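**Skirkico releases Statau 9 grasp planner, and publishes the misses with it**

5/21/21 – Skirkico today released Statau 9, a new version of its grasp-planning software for bin picking. The company is making no claim that the picking problem is solved. It has heard that claim often enough from others, and a few times from its own sales slides.

Statau 9 picks a grasp point, plans the arm's path down past the bin walls and gives up sooner when a plan looks poor. In the company's own trials it made 3,000 attempts on mixed household goods. Of those, 865 failed. Every one is in the release notes, with the planner's confidence score beside it.
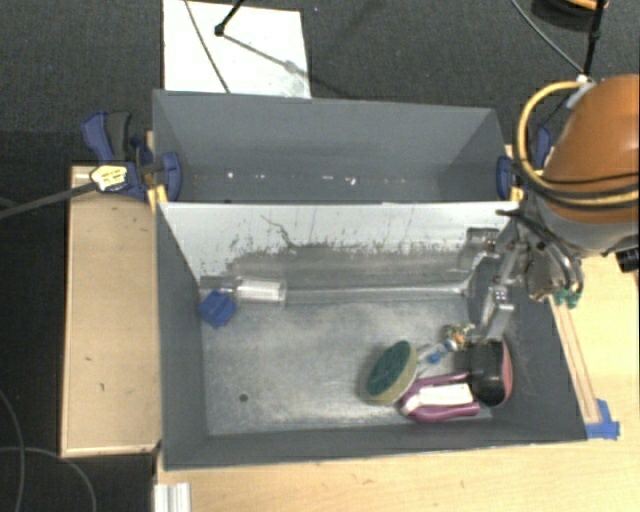
*Rebecca Marino*

Clear plastic remains the weak spot. A see-through container lying by a divider, next to a solid blue block, still gives the depth estimate trouble, and a new version number doesn't alter that.

"I'd distrust any supplier who shows you only the good picks," said Edmund Dudek, head of planning software at Skirkico. "Ask what was in the bin. Ask who chose it."

Procházka, which tested an early build, has not yet decided whether to buy. Its engineers want to see a full 24 hours without a restart.

Statau 9 is available to existing customers now. A fix for slow replanning near walls is due in July, if it passes testing.

Press contact: Osvaldo Mazza, Skirkico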